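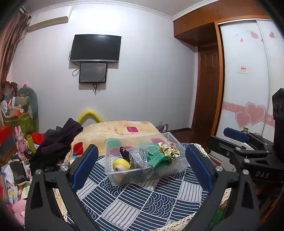
My sister reckons decluttering is just shopping in reverse, and that I'll have bought it all back by April. She told me this over the phone while I was sitting on the spare room floor at 11 pm, holding a fondue fork. I couldn't find the rest of the set. I still can't.

By a reader turned reluctant contributor
April

I should explain that I'm not a tidy person. I come from a long line of people who keep margarine tubs. When we moved from the big place in Grunden to a two-bedroom unit, the removalist quoted us for 255 boxes and I laughed at him — then he turned out to be short. We paid $2000 to shift it all, and a fair whack of that went on things I hadn't looked at since the last move.

So this year I decided to get rid of stuff, properly, one cupboard at a time. I started with the linen because I thought it would be easy. It was not easy! I own towels from share houses I lived in before I could legally rent a car. There's a beach towel from a caravan park in Lashari that has gone completely bald down the middle, and I stood in the hallway having actual feelings about it. (It's now in the boot of the car, for the dog. I'm counting that as a win.)

The kitchen went better. I gave myself a rule that anything I'd have to look up how to use could go, and out went the pasta machine, the mandoline and a yoghurt maker still in its plastic. I listed the lot on Plalus, which is where everyone in our suburb flogs their old gear, and made $200 in a fortnight. I also got eleven messages asking if the yoghurt maker was still available from people who then vanished off the face of the earth.

Photos were the hard bit. We've got shoeboxes of prints going back to my grandparents, plus 4000 digital ones on a laptop that takes ten minutes to wake up. I've been doing a handful each night with a cup of tea, and I've stopped pretending there's a system. Blurry sunsets go. Anything with my nan's kitchen in it stays, even when it's mostly thumb.

I did slip up once. I drove to the op shop in Seline with a full boot, feeling terribly pleased with myself, and came home with a lamp. It's a really good lamp, though — heavy base, green shade, only needs a new plug. My sister has asked for a picture of it and I've told her the laptop's still waking up.

The garage is next. I've opened the door twice.

Related stories
The case for one good saucepan
Moving house with a cat who hates you
What to do with a drawer full of chargers
Op shop etiquette: when to haggle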